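Planning the Equipment Budget for a Robot Workstation
Guidance for departments, Stenstead Technical Services

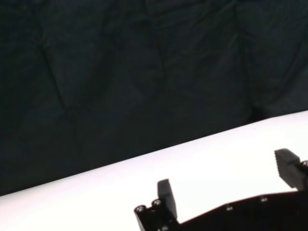 Departments intending to buy a robot arm should prepare a full workstation budget before any supplier is approached. The price of the arm is only one part of the request.

Step 1. Describe the task
State what is to be picked up, its greatest weight and its widest side. The gripper must open further than that side.

Step 2. List the supporting items
Include the table, backdrop, lighting, wrist camera, cabling and emergency stop. Spare fingers and screws should be entered on a separate line; the current allowance is £113 per gripper each year.

Step 3. Obtain quotations
Two written quotations are required for any single item above £369. Delivery and training must be shown separately. Quotations from Meteletti and Heydari usually exclude both, and the supplier should be asked to add them.

Step 4. Allow for installation
Reserve seven working days for fitting and safety checks. The station may not be used until the checks have been signed off.

Step 5. Submit the request
Completed forms should be sent to Fereshteh Jalali by the end of March. Requests received later will be held over to the next round. Questions about form 19 may be put to Babak Rezaei.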